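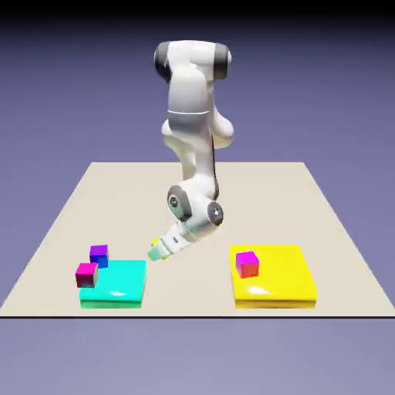 White and gray robotic arm over a beige tabletop.

Rodosdale stride is a style of solo jazz piano, and I've been in love with it since I was a kid! The left hand jumps between low tenths and midrange chords, same as in other stride, but the beat gets pulled back in the fifth bar (players call this "the lean"), so the tune always sounds a little late for its own party.

It grew up in the dance halls of Rodosdale, a mill town of 2,310 people. The best-known piece is the Gistevska Rag, which runs 63 bars, an odd number that still trips me up when I play it. Most of the early sheet music came from Zaltenov, a small publisher that printed about 700 copies of each title.

The town holds a piano weekend every October, with five players on the bill. I'd start with the slow tunes, especially "Lü" – it's gorgeous, and the lean is easy to hear.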